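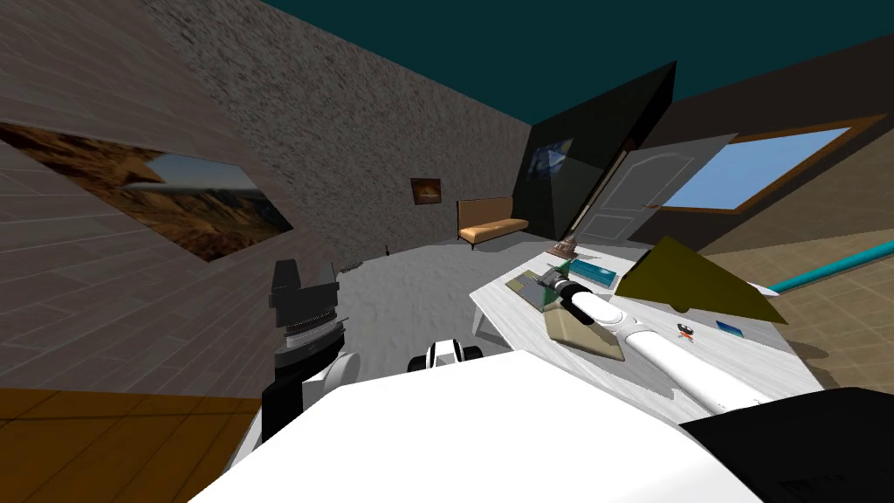
Does training on 2,000 simulated rooms really beat training on 200?

Asked in: Robot Learning > Simulation

I'm trying to decide whether to believe a result before I spend a month of compute on it. The Grirnari write-up says that if you train a two-armed pick-and-place policy in simulation and randomize the room (walls, floors, paintings, table finish, camera tilt, the lot), then going from 200 rooms to 2,000 gives a big jump on tables the policy has never seen. They call it "room diversity" and treat it as the whole story.

My problem is that they only ran 3 seeds, and the test rooms come out of the same generator as the training rooms. So "never seen" means a new shuffle of the same deck. I rendered a batch with their settings and they look the way you'd expect: one arm over a pale table with a green tray and a few odd shapes on it, wood planks on one wall, stone on another, everything leaning. Fine as far as it goes. But I can't see why a mountain painting on the wall should teach a gripper anything about a tray.

Has anyone run this and checked it against something outside the generator? We have a Tanner arm pair in the lab, but I'd like a reason to bother first.

Tags: sim-to-real, randomization, evaluation

2 answers, 1 short reply

Answer 1 (accepted)

You're right to be suspicious, but I'd be suspicious of a different part.

The painting doesn't teach the gripper anything. What it's supposed to do is stop the vision part of the network from leaning on the background. If every training room has the same gray wall behind the table, the policy can use the edge of that wall to work out where the table is. Change the wall and it reaches into thin air. We saw exactly that at Pallholm with a fixed room, and it went away once we started swapping the walls. So the effect is real, at least in small doses.

What I don't buy is the size of the jump. When they went up to 2,000 rooms they also let the object layouts vary per room. More rooms meant more layouts. Those are two changes reported as one. We split them: one run with many rooms and few layouts, one with few rooms and many layouts. Nearly all of the gain followed the layouts. The extra rooms helped a little at first and then went flat well before the top of their range.

Before spending the month I would:

- Hold the layouts fixed and vary only the rooms. It's one line in the scene config.
- Keep a test set from another source. We used Vulircombe scenes, which have different meshes and much harsher lighting.
- Run more seeds. Our spread between seeds was bigger than some of the differences in their table.
- Look at failures by type. "Missed the object" and "dropped the object" get lumped together in their success rate, and room changes can only plausibly fix the first one.

Caveat: our arms and our objects, no write-up yet. Don't take my word over theirs, just run the split.

Answer 2

I got the same improvement they did, using their code as it ships and 2 seeds. Went up with more rooms every time. People pick at these results a lot but the method works and it's easy to set up. Turn on texture randomization and camera tilt and leave the rest at defaults.

Didn't try real hardware.

Answer 3

Check the shadows setting too. In the version I pulled in April the light stayed in one place no matter how many rooms you asked for. A policy can get pretty good at finding things by the dark patch next to them, and then you take it to a lab with overhead panels and it's lost.

Comments

Answer 2 is testing on the generator's own rooms, which is what the question was complaining about.

> Fair, but it does at least reproduce. That's more than I can say for most of these.

Asker here. Ran the split overnight on a small version, layouts fixed. Going from few rooms to many gave me roughly a third of the gain they report. One seed, so I'm not claiming much. Doing the Vulircombe test next and will edit the question if it holds up.

What resolution are you rendering at? Ours got noticeably worse below the default and I never found out why.

Would love to see the Grirnari people just release the per-seed numbers.

Search questions
Enter keywords
All topics
Go

Related questions

How many seeds is enough for a manipulation benchmark?
Camera tilt randomization makes my policy worse, is this normal?
Using Vulircombe scenes as a held-out test set
Policy reaches for shadows instead of objects
Tanner arm pair: matching simulated joint limits to the real ones
Success rate vs. failure types, what do reviewers want?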